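Writing table

A writing table is a table with a flat top for reading and writing, usually with one or more shallow drawers or compartments fitted under the surface. It differs from a desk with pedestals in that the space below is left mostly open for the legs.
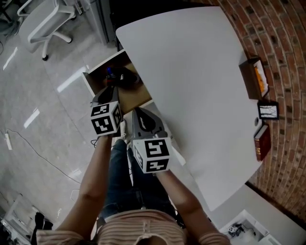
One reader of the Ploria household handbook objected that the word should be kept for tables with a leather top, and that anything plainer is a work table. The handbook kept the wider meaning in its second edition, and most sellers now use the two names freely.

Tops are commonly rectangular. White surfaces show ink and dust but reflect light well, and are often chosen for rooms with brick or other dark walls. The Pikgate pattern has 3 compartments and a top 34 inches deep – enough for a large book lying open with a lamp behind it.

Small belongings such as boxes, framed pictures and books are often kept along one edge, leaving the rest of the top clear. Kallio, a maker of drawer fittings, lists up to 1029 parts for tables of this type, among them runners, stops and dividers.

See also: Desk; Drawer; Pumau table

Last edited 21/08/2021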